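Workshop tips: cable and bench practice for two-arm cells

These notes cover small bench cells with two arms on a common rail, handling light household items such as cups, plates and cutlery. They were compiled at the Jornham shop by Hanna Kurek and İlker Gökçe and last revised in March. The machine manual and the site risk assessment come first. Where a tip here disagrees with either, follow them.

Before power-on

Check that both base plates are tight on the rail. Use a torque wrench and the value from the manual, and draw a paint-pen line across each bolt head so that movement shows. Wipe the tabletop. Crumbs and dried soap change how a light cup slides.

Keep the stop button within 800 mm of the operator's normal standing position, outside the reach of either arm. Test it at the start of each shift with the arms parked. A stop that has not been tested is treated as out of service.

Conduit

Run the corrugated conduit on the outside of each bend and leave a loop at every joint that turns. Move the joint by hand through its full travel with the power off. If the loop pulls flat at any point, it is too short. Fix the conduit with cable ties at intervals of 100 mm on straight links, closer near the wrist. Ties should hold the conduit without crushing the ribs. Cut the tails flush – a sharp tail will open a glove.

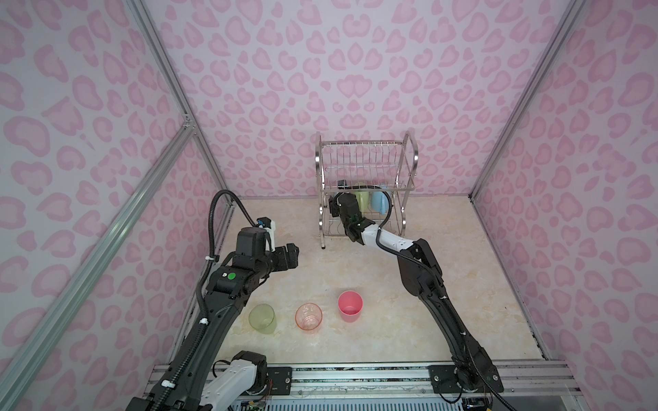
Two arms on a shared rail, with cups and a steel dish rack. Conduit tied along the left arm.

Placing the work

Set the rack against the back wall and mark its feet with tape. Wire racks creep when a gripper touches them, and a shift of 6 mm is enough to spoil a taught position. Stand cups upright with clear space between them, wide enough for the open fingers on both sides.

Only one arm enters the rack at a time. The other holds outside the rack zone until the first has cleared it. Write this into the program as an interlock. Do not rely on timing.

Wiring under the rail

Boards and loose leads below a rail collect water and dropped screws. Fit a cover where the design allows one. If the boards must stay open for service, use dry dishes only and keep drinks off the bench.

Speed

Run new programs at 40 percent until they have completed a full cycle without a stop. Afroza Majumder keeps the log sheet; enter the program name, the speed and your initials. Changes to the rack position count as a new program.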